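Print this page | E-mail this page

Giststead Workshop Users' Board
Section: Storage, Fittings and Wall Panels
Topic: Holders on the ribbed aluminum panel, proposed standard layout

Posted by Y_Ibrahim, December 4, 2022

Members are invited to comment on the proposed layout for tool holders on the ribbed aluminum wall panels at the Giststead site. At present each bay has its own arrangement, and staff moving between bays have reported difficulty in finding and returning items. The proposal is that all holders be fixed to one gray mounting board per bay, and that holders no longer be attached to the ribbing directly.

The board would be set right of center on the panel. Comments should address the position of the board, the type of holders, and the clearance required beneath it.

Yakubu Ibrahim
Workshop Services, Giststead

Posted by plestis_stores

The Plestis site adopted a single board in August and supports the proposal in general. Our stores record lists 1064 small items issued across the bays, and returns are easier to check when each bay has one place for them.

We do not support the use of narrow slots for everything. A narrow slot holds a flat item well and a thick item badly. At Plestis the slots were filled with whatever would go into them, and two were cracked. A mixture of shapes is preferable.

Posted by bay9_lead

I must disagree with the first post on one point. Direct fixing to the ribbing has served Bay 9 well. The channels accept a sliding nut, and a single holder can be moved in a minute without disturbing its neighbors. With a board, any change means a new set of holes. I would ask that bays with a working arrangement be permitted to keep it.

Posted by Y_Ibrahim

The concern from Bay 9 is noted. The board itself is fixed to the channels and can be moved as a unit. Individual holders would be repositioned on request, at the next scheduled maintenance visit. Permission to keep existing arrangements will be considered separately for each bay.

Posted by tahiri_fitout

Tahiri supplied the holders for the trial board and can confirm the following. They are gray, with a matte finish, to match the board. Fixing screws are 35 mm and should be tightened by hand. Power drivers have stripped the threads on earlier units, and replacements in such cases are charged to the bay.

Posted by r_sirkodthorpe

Could the trial layout be shown before the comment period closes? Sirkodthorpe has panels of the same type and would prefer to order once. We have space for a board, but the lower part of the panel is in constant use and we cannot give up much of it.

Posted by Y_Ibrahim

The trial layout:
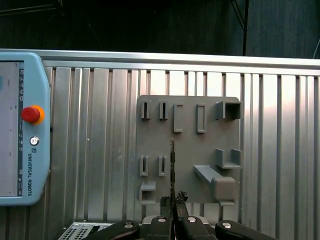
The narrow upright slots are kept to the left side, in an upper and a lower pair, so that flat items have one location. The taller rectangular frames are in the top row, with the open-fronted box at the top right corner. The U-shaped tray is lower on the right, and the long sloping rest is below it. Sites are asked to note that the block at the low end of the rest extends slightly past the lower edge of the board, and clearance should be measured from the block.

Posted by bay9_lead

I withdraw part of my objection. The tray is a sensible addition. I remain opposed to the sloping rest. An item laid at an angle will be put back at a different point every time, and a level rest would take up less height.

Posted by plestis_stores

We take the opposite view of the slope. Our users place the item against the low end and it stays there. A level rest was tried at Plestis and was removed after complaints.

Posted by r_sirkodthorpe

Thank you for the layout. Sirkodthorpe will allow 40 mm of clear panel below the block and has no further objection. We request that the rest be listed as a separate order line, so that sites may omit it.

Posted by Y_Ibrahim

Agreed. The rest will be listed separately. Bay 9 may keep its present arrangement until the next review, provided that a list of its holders is sent to Workshop Services.

Print this page | E-mail this page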